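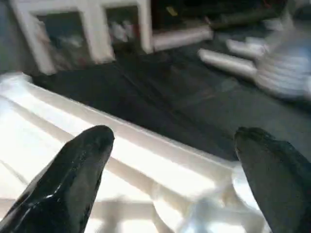
Plitolum: changes to room hire, power and loading from September

The Plitolum conference centre has issued a revised technical schedule for organisers. It applies to all events with a build day on or after the start of September. Contracts signed before then keep their present room rates, but the new rules on power, loading and floor plans apply to them as well. The main points are set out below for members who book the building or supply to it.

Room divisions

The main hall can now be let in three parts. Until now the only split was in half, on a single folding wall that took two staff most of an hour to close. The old wall has been taken out and two tracks fitted in its place, with panels supplied by Zabala. The panels are stored in a pocket at the north end and do not reduce the usable floor when they are parked.

The outer parts are called Hall A and Hall C. Both have their own doors to the foyer. Hall B, in the middle, is reached from the foyer through a short lobby and has no direct route to the loading bay. Organisers who take Hall B alone must bring equipment in through Hall A or Hall C before the panels are closed, and take it out after they are opened. If another client has those halls, the centre will agree a time with both parties and write it into both contracts. It should be asked for at the point of booking. Requests made during the build will be met only if the other client consents.

Sound separation between the parts is good enough for speech at normal levels on both sides. It is not good enough for a band, a dance session or a film with heavy bass next to a seminar. The centre will no longer accept amplified music in one part of the hall while another part is let for meetings before 6 pm. Evening dinners are not affected.

Power

Each part of the hall has its own supply board, and each board is metered. Standard hire includes 3000 watts for each part, drawn from wall sockets. That will run a lectern, a projector, a small sound desk and a registration table with laptops. It will not run a stage lighting rig or catering equipment, and urns have been the most common cause of tripped circuits.

Anything above the standard amount must be ordered on the power form, with a list of equipment and the rating of each item. The form closes 7 working days before the first build day. Late orders are accepted where a spare outlet exists and are charged at the higher rate shown in the schedule. Extension leads may not be plugged into one another. Leads brought in by exhibitors must carry a current test label, and unlabelled leads will be removed by the duty technician and returned at the end of the event.

Power to stands is switched off half an hour after the close of each day. Exhibitors who need a supply overnight, for fridges or for charging, should tick the box on the form. There is a fixed charge for each outlet.

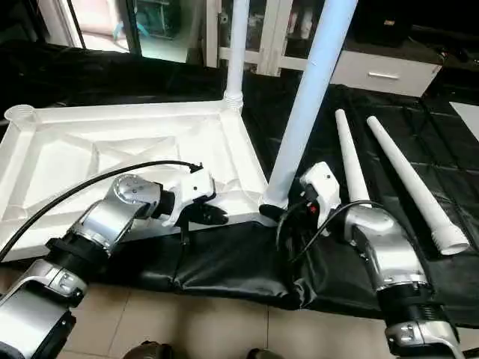
Floor plans must be sent as a scaled drawing showing stands, staging, seating blocks, gangways and fire exits. The centre will not accept a marked-up copy of the brochure plan. The gangway in front of the foyer doors has to stay clear over its full width, including during the build, and no part of a stand may overhang it. Plans are checked by the centre's own operations office, which returns them either approved or with changes marked. An organiser may open the sale of stands before approval, but does so at its own risk. Two events last year had to move exhibitors who had already paid for corner positions.

Any structure taller than the panel track needs a separate drawing and a statement of how it is held up. The same applies to any platform that people will stand on. Raised seating hired through the centre is exempt.

Loading

The loading bay has two positions. Both are now booked by the hour through Rotov, the online system the centre already uses for room diaries. Organisers receive a login with their contract and may pass it to their main contractor. Each vehicle needs its own booking, with registration, height and the name of the hall. A vehicle that arrives outside its booked hour will be let in if a position is free and otherwise sent to the holding area beside the service road.

Small vans and cars may still unload at the side door without a booking, for as long as unloading takes. The side door opens at 7 am. It has a ramp but no lift, so goods for the upstairs rooms have to come through the bay.

Empty cases can be stored in the pocket corridor behind Hall C if they are labelled with the stand number. There is no storage behind Hall A. Cases left in the foyer after the event opens will be moved to the corridor and the labour charged to the organiser.

Staging and sound

Derkilus remains the in-house supplier of staging, sound and projection. Organisers may bring in an outside supplier, as before, but an in-house technician must now be present for the build and the removal. One shift is included in the hire of the full hall. For a single part of the hall it is charged as an extra. The technician is there to watch over the building's equipment and will not operate the outside supplier's desk.

Hanging points are unchanged in Hall A and Hall C. In Hall B the points nearest the panel tracks have been withdrawn and should be deleted from any plans carried over from earlier years. The load for each remaining point is printed on the hall drawing, which is included in the schedule.

The in-house projectors have been moved to suit the new divisions. Each part has one screen, on the foyer side. With the full hall open, the three screens can show the same picture or the middle one can be used alone. They cannot be joined to make a single wide picture. Organisers who need that should allow for a hired screen and for the loss of the rear seating rows behind it.

Charges

A single part of the hall is priced at slightly more than a third of the full rate, to cover the panel work. Any two adjoining parts are charged as two singles less a small discount. Hall A and Hall C may be booked together with Hall B left closed, in which case no discount applies. Opening or closing the panels during an event, for example to turn a plenary room into seminar rooms over lunch, takes 2 staff and is charged for each move. At least 30 minutes should be left in the programme, with delegates out of the room.

The schedule, power form and hall drawings can be had from the centre's operations office. Members with bookings in the autumn should check that their contractors are working from the new drawings. The old set carries no issue letter, and the new one is marked B in the bottom right-hand corner.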